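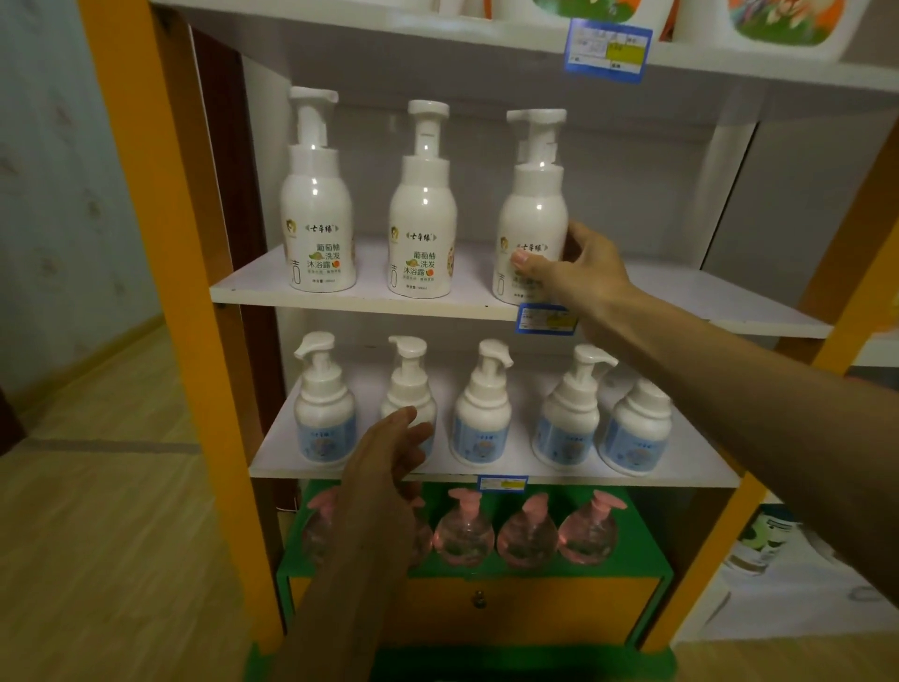
Last updated: November

By Abbas Najafi
5 min read

Darlene McKinnon keeps her robot budget in a spiral notebook. There is a spreadsheet too, she says, but the spreadsheet is for other people.

She runs purchasing for Junine, a chain of 14 baby and household shops, and for most of the past year she has been trying to work out what it would cost to have a machine straighten a shelf. "Straighten" is her word. The vendors say "autonomous planogram restoration," and she has asked them to stop.

"I started with the robot," she says. "Big mistake. I had three brochures and a favorite color before I knew what I wanted the thing to do."

What she wants it to do is face up pump bottles. Shampoo, body wash, foaming hand soap, all the stuff parents pick up, read the back of, and return pointing at the wall. People do this job with both hands and very little thought. One hand takes the bottle, the other is already going for the one on the shelf below. McKinnon has spent a lot of time watching hands lately, and she says it has made her bad company in supermarkets.

"A box is easy. Everybody's demo is a box," she says. "Then you give them a round bottle with a pump on top and the room gets quiet."

The first serious quote came from Workthorpe, which sells a mobile base with two arms and a warranty McKinnon calls "mostly adjectives." The second came from Dehghan, a smaller outfit that leases. Dehghan's salesman asked for the depth of her shelves, the height of the lowest one and the gap between a pump head and the board over it. She had none of those numbers. She bought a tape measure and put it at the top of the notebook as the first capital expense of the project.

Measuring took her nine days, on and off. The shops turned out to have four kinds of display unit, bought by four previous managers with strong feelings.
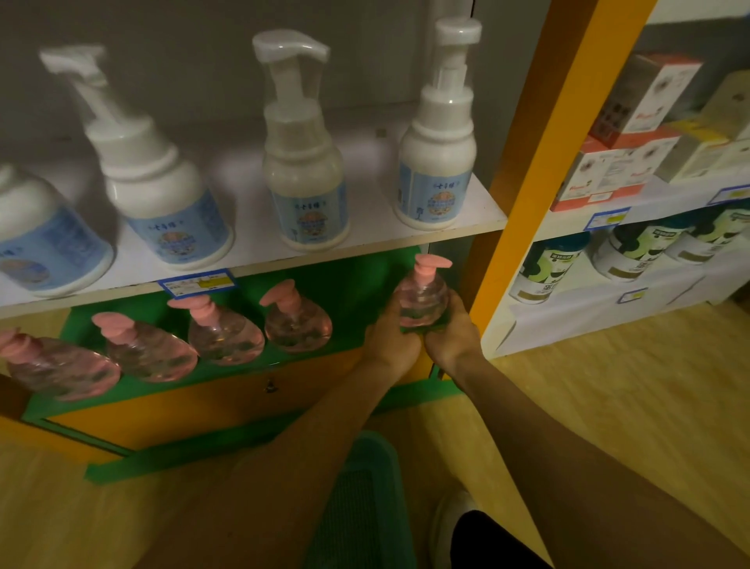
The low shelves are where the money goes, in her telling. An arm that works nicely at chest height may need a lift, a longer reach or a different base to get down near the floor, and each of those is its own line on the quote. So is the gripper. Workthorpe's standard one was fine with tins and cartons. For clear, rounded bottles it recommended an upgrade, and for price tags hanging off the shelf edge it recommended, in writing, "care."

"I asked what care costs," McKinnon says. "They're getting back to me."

She has also learned to ask about the software that does the looking. The one she likes is called Celo, and it is billed by the item. Junine's pilot list has 128 items on it. The full catalog has 3028. She did that multiplication in the notebook and then went for a walk.

Then there are the examples. Both vendors want recordings of people doing the work in her own shops, with her own stock, before they will promise anything about performance. I asked whether that was in the original budget. She turned the notebook around so I could see the page, where "recordings" had been squeezed in sideways along the margin.

"It's staff hours, mostly. You pay somebody to pick up a bottle, turn it, put it back, and do the next one. My boss asked if we weren't paying them to do that already. I said yes, but now it's training."

Her advice to other buyers is unglamorous. Get the shelf measurements first. Make the vendor quote for your worst product and leave the tins for later. Find out who pays when the arm is down during opening hours, and get the answer from somebody who won't be on commission. She would lease for the first year, and she would ask for the price of spare fingertips, a wear item that appeared on neither of her first two quotes.

Would she go ahead? She thinks so, at one shop, overnight, with the pilot list and the Dehghan lease. The request goes up this winter. She has put in a line for contingency and another, directly underneath, for mopping.

"It's shampoo," she says. "Some of it is going on the floor. I'd like that approved in advance."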